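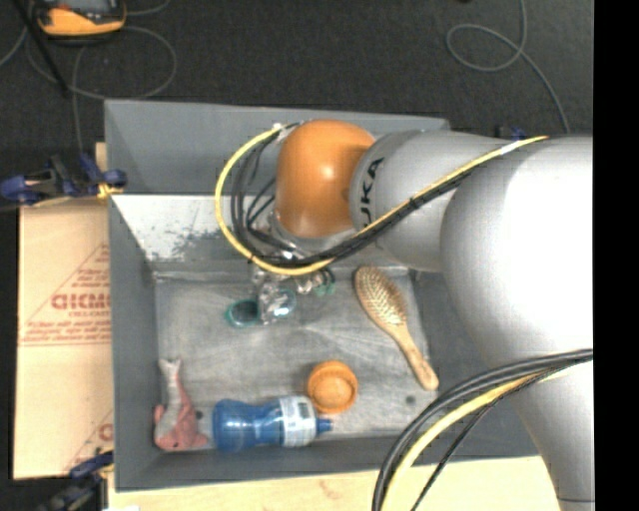
Sodport puts four-way gripper trial online from its Lirkville workshop

LIRKVILLE, August 1, 2022 – We've spent most of this year picking things up and putting them down again, and I'm very pleased to say you can now read all about it! Sodport has published the full results of its bin-picking trial, which set the Demchenko gripper against the Pridska on the same arm, with the same controller and the same grey bin.

I'm Sebastián Olivares and I run the test bench here. We started in January with tidy cardboard boxes, and to be fair both grippers were so good at those that we learned very little. So out went the boxes and in came the sort of stuff you'd find at home: a wooden hairbrush, a small orange cup, a blue bottle lying on its side, a plush fish. Awkward shapes, soft bits, shiny bits, and plenty of chances to bump into the wall of the bin.

Each gripper made 3000 attempts. The Demchenko missed 449 of them, mostly on soft toys and on anything resting against a side wall. The Pridska missed fewer, but it was slower to close and took us far longer to set up (I lost a whole afternoon to one cable tie). If you mainly handle bottles and cups, I'd happily go with the Demchenko. For a proper jumble I'd lean towards the Pridska, and I'd leave extra slack in the wiring at the wrist whichever you choose.

We also ran both grippers with 2 controller settings, one gentle and one brisk. The gentle one helped the Demchenko a lot and made hardly any difference to the Pridska, which surprised all of us on the bench.

The report covers 18 household objects, with a page for each, and it includes the settings we used so that other workshops can have a go themselves. Please do, and tell us if your numbers come out differently!

The report is free to download from the Sodport website. Visits to the Lirkville bench can be booked through the press office, and I'm glad to talk to anyone writing about grippers.

Press contact: Sebastián Olivares, Sodport, Lirkville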